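객실 안전·청결 점검표 (침실 구역)
숙소명: Nemholm 레지던스
점검일: 2022-12-01
점검 구분: 퇴실 후 점검, 다음 입실 전
해당 객실: 113호
표시 방법: 양호 / 보완 / 불가 / 해당 없음

먼저 읽어 주세요

이 점검표는 6월에 만든 것을 고쳐서 다시 쓰는 것입니다. 저는 한국어가 모국어가 아니기 때문에 표현이 조금 딱딱할 수 있습니다. 뜻이 분명하지 않은 항목이 있으면 항목 번호를 적어서 사무실로 알려 주십시오. 다음 판에 고치겠습니다. 의견 칸에는 "좋음"이라고만 쓰지 말고, 무엇을 보고 그렇게 판단했는지 짧게 써 주시면 감사하겠습니다.

1. 출입문과 통로

1-1. 출입문이 끝까지 열리고 저절로 닫힌다. 양호
1-2. 문턱에 걸리는 부분이 없다. 보완
의견: 문턱의 금속 마감 나사 하나가 조금 올라와 있습니다. 양말을 신고 지나가면 걸립니다. 손으로 돌려 보았지만 들어가지 않아서 공구가 필요합니다.
1-3. 비상 대피 안내도가 문 안쪽에 붙어 있다. 양호
의견: 안내도는 새것으로 바뀌었습니다. 다만 글자가 작습니다. 나이가 많은 손님은 읽기 어려울 것 같습니다.
1-4. 통로에 짐이나 청소 도구를 두지 않았다. 양호

2. 전기와 화재

2-1. 연기 감지기의 시험 버튼을 눌렀을 때 소리가 난다. 양호
의견: 소리가 잘 납니다. 시험하기 전에 옆방 손님에게 먼저 말씀드렸습니다. 앞으로도 이렇게 해 주십시오.
2-2. 콘센트 덮개가 깨지거나 흔들리지 않는다. 보완
의견: 창 쪽 콘센트 덮개가 흔들립니다. 사용 금지 스티커를 붙였고, 수리 요청은 Undeo에 등록했습니다. 접수 번호는 67입니다.
2-3. 전선이 카펫 밑으로 지나가지 않는다. 양호
2-4. 난방기 앞에 커튼이나 이불이 닿지 않는다. 양호
의견: 지금은 닿지 않습니다. 그러나 커튼이 길어서 바람이 불면 가까이 갈 수 있습니다. 끈으로 묶어 두는 것을 권합니다.
2-5. 소화기의 압력 바늘이 녹색 범위에 있다. 양호

3. 창문

3-1. 창문 열림 제한 장치가 작동한다. 양호
3-2. 유리에 금이 없다. 양호
3-3. 블라인드 줄이 어린이 손에 닿지 않는 높이에 있다. 해당 없음
의견: 이 방에는 블라인드가 없고 커튼만 있습니다. 항목을 지우지 않고 남겨 둡니다. 다른 방은 블라인드를 쓰고 있기 때문입니다.

4. 침대와 침구

4-1. 침대 받침이 흔들리지 않고, 모서리에 튀어나온 것이 없다. 양호
의견: 받침은 회색 천으로 싸여 있습니다. 손바닥으로 옆면을 따라 만져 보았고 날카로운 부분은 느끼지 못했습니다.
4-2. 이불과 베개에 얼룩이나 찢어진 곳이 없다. 양호
의견: 흰 이불은 얼룩이 잘 보이니까 오히려 점검하기 편합니다. 베개는 머리판 쪽에 회색과 흰색을 세워 둡니다.
4-3. 덮개 담요의 술이 바닥에 끌리지 않는다. 보완
의견: 회색 담요의 술이 길어서 침대 옆으로 내려옵니다. 밤에 일어나는 손님의 발가락이 걸릴 수 있다고 생각합니다. 담요를 가운데 쪽으로 조금 당겨서 펴 주십시오. Purau에서 납품한 짧은 담요가 창고에 3장 있으니 다음 교체 때 그것을 쓰면 좋겠습니다.
4-4. 침대 밑에 손님 물건이 남아 있지 않다. 양호

5. 바닥과 쓰레기

5-1. 카펫이 들뜨거나 접힌 곳이 없다. 양호
5-2. 바닥에 쓰레기가 없다. 불가
의견: 카펫 위에 빨간색과 흰색의 구겨진 포장지, 금색 과자 봉지, 구겨진 갈색 종이, 작은 플라스틱 물병이 있습니다. 물병은 옆으로 누워 있어서 밟으면 굴러갈 위험이 있습니다. 이것부터 먼저 주워 주십시오.
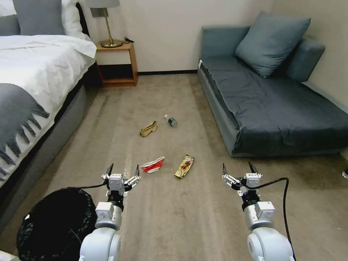
물병은 뚜껑을 열어 남은 물을 세면대에 버리고, 재활용 봉투에 따로 넣습니다. 금색 봉지는 안에 부스러기가 있을 수 있으므로 입구를 위로 해서 들어 주십시오. 부스러기가 카펫에 떨어지면 개미가 옵니다. 지난 여름에 8호실에서 그런 일이 있었고, 없애는 데 시간이 많이 걸렸습니다.
5-3. 쓰레기통에 봉투가 끼워져 있고 입구가 열려 있다. 양호
의견: 검은 둥근 통에 검은 봉투가 들어 있습니다. 봉투의 끝을 통 바깥으로 충분히 접어 주십시오. 짧게 접으면 무거운 것을 넣을 때 안으로 빠집니다.
5-4. 쓰레기통이 걸어 다니는 길을 막지 않는다. 양호
5-5. 진공청소기를 사용한 후 카펫에 작은 조각이 남아 있지 않다. 보완
의견: 카펫에 청소기 자국이 보이지만 쓰레기를 주운 다음에 한 번 더 밀어 주십시오. 침대 옆은 담요를 위로 올리고 나서 밀어야 술이 청소기에 들어가지 않습니다.

6. 냄새와 공기

6-1. 담배 냄새가 나지 않는다. 양호
6-2. 곰팡이 냄새가 나지 않는다. 양호
의견: 겨울에는 창문을 여는 것을 잊기 쉽습니다. 청소를 시작할 때 먼저 열고, 나갈 때 닫고, 잠금 장치를 손으로 확인합니다.
6-3. 방향제를 지나치게 뿌리지 않았다. 양호
의견: 손님 설문에서 향이 강하다는 의견이 거의 8건 있었습니다. 되도록 쓰지 않는 것이 좋겠습니다.

7. 비품

7-1. 전등이 모두 켜진다. 양호
7-2. 옷걸이가 부러지지 않았다. 양호
7-3. 안내 책자가 있고 찢어진 페이지가 없다. 보완
의견: 마지막 장이 없습니다. 응급 전화번호가 있는 장이므로 꼭 다시 넣어야 합니다. 인쇄는 Omerović 인쇄소에 부탁하면 빠릅니다.

종합 판정: 조건부. 5-2를 처리하고 다시 확인한 다음에 입실 가능.

조치할 내용
5-2, 5-5: 다음 입실 전까지, 객실 청소 담당
7-3: 다음 입실 전까지, 사무실. 인쇄가 늦으면 복사본을 넣어 둘 것
2-2: 수리가 끝날 때까지 스티커를 떼지 말 것
1-2: 시설 담당. 그때까지 나사 위에 두꺼운 테이프를 붙일 것
4-3: 담요 교체할 때 같이 처리

재확인 서명: ____________
재확인 시간: ____________

점검표 원본은 사무실 파란 파일에 넣고, 사본은 객실 청소 카트에 둡니다.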